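Print | E-mail

Laing set: household collection passes the halfway mark

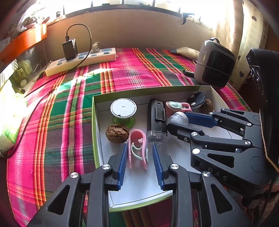 The Cikdale group has logged 290 tray-sorting episodes with hand-held two-finger grippers, all recorded in ordinary homes. Each episode covers one pick and one place. Objects are small and mixed: walnuts, bottle caps, plastic clips. Lighting is left as found, direct sun included.

Lewis MacLeish reports that 11 episodes were dropped for lost tracking and 12 more await relabeling. Start and end poses are now marked by hand before upload to Asen. The next batch is due in two weeks.

Print | E-mail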